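search this course

Unit 2: Stocking a low shelf of breakfast goods

Cartons go in one row, faced to the front rail. On boltless steel the board sits inside the frame – check that it lies flat before loading.

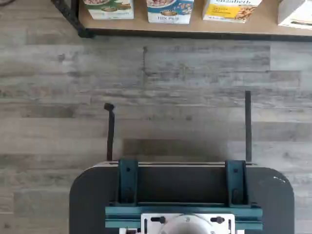

Leave a finger's width between cartons. Flavor names must read upright from the aisle. 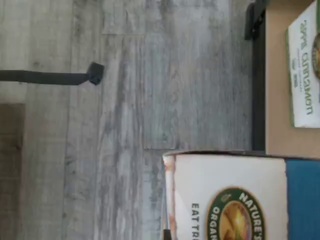 2 min read

Group by maker first, then by flavor. Oatmeal and cold cereal share a shelf.

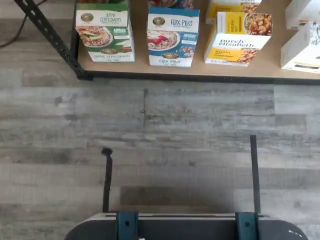
Sevim Kılıçarslan

Granola pouches stand on the shelf above, boxes beside them with the spares behind. Board limit in the Wirwood exercise: 100 lb.

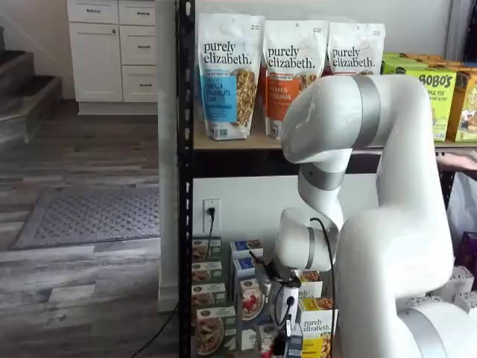
Orkura: Does the 100 lb include the board itself?

Ham: No, goods only. See Unit 1.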